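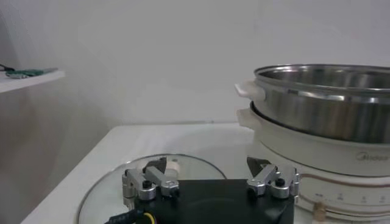
Section 6. Bench Set-Up for the Steamed Bun Task

This section applies to the two-arm bench assembled at the Oakley shared workshop and to home builds made from the same plans. Complete Section 5 (Arm Mounting and Cable Routing) before continuing. The steps are to be carried out by one person, with both arms held in the paused state until Step 7.

Revision of June 12, 2018. Maintained by Reginald Dunleavy.

6.1 Items Required

Electric pot with stainless steel insert and steamer basket
Glass lid with knob
Round plate, white or another plain color
Steamed buns, fully cooked and cooled
Rarkano task controller, with the wrist cameras connected
Voltevora bench supply, 48 V, for the arms only

CAUTION: The bench supply must never share a power strip with a cooking appliance. For all practice runs described in this section, the pot is to be left unplugged and free of water.

6.2 Placing the Cookware

1. Wipe the tabletop and allow it to dry. Crumbs under the plate will cause it to rock when a finger touches the rim.

2. Place the pot near the middle of the table, within reach of both arms. Turn the side handles so that they do not point at the operator.

3. Seat the steamer basket on the pot. Press down evenly on both sides until the rim is level.

4. Lay the glass lid flat on the left side of the table, knob up. Leave enough clearance for the left gripper to open fully above the knob.

Note: Clear glass is difficult for the depth software to detect. The knob should be used as the target point for the lid, and the position should be saved under the name LID_REST.

5. Place the plate to the right of the pot. The plate may sit close to the handles, provided that the right gripper can descend over it without contact.

6. Distribute the buns between the basket and the plate as called for by the run sheet. Buns on the plate should be spaced so that a finger can pass between them.
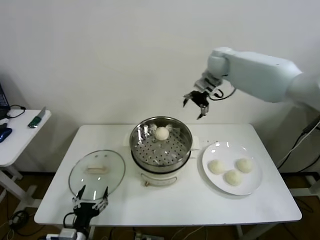
7. Release the pause on the left arm first and confirm that it holds its position. Repeat for the right arm. If either arm sags, return it to the paused state and consult Section 9.

WARNING: Keep hands out of the work area whenever an arm is live. The emergency stop must remain within reach of the operator at all times.

6.3 Checking the Grippers

1. Open both grippers to their full width from the controller menu.

2. Inspect the fingertip pads. A pad that is torn, greasy, or turned on its mount must be cleaned or replaced before the run.

3. Check the screws on the finger links with a hand driver. Do not use a power driver — the threads in the aluminum are easily stripped.

4. Set the grip force to 16 for buns. Use the separate LID setting for the glass lid.

5. Lower the right gripper over the empty plate at slow speed and stop it above the surface. Save this position as PLATE_ABOVE. 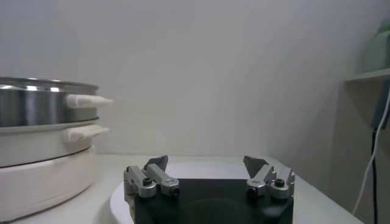 6. Raise the gripper and return to PLATE_ABOVE twice more. The fingers should arrive at the same height each time. If they do not, repeat the homing procedure in Section 5.

Note: Builders using the older Flustisthorpe wrist bracket should set the approach delay to 2000 milliseconds. The newer bracket does not need a delay.

6.4 After the Run

Pause both arms, switch off the bench supply, and then remove the food. Buns handled by the grippers are not to be eaten. Wash the basket, insert, and plate by hand, and record any dropped item in the bench log together with the name of the saved position in use.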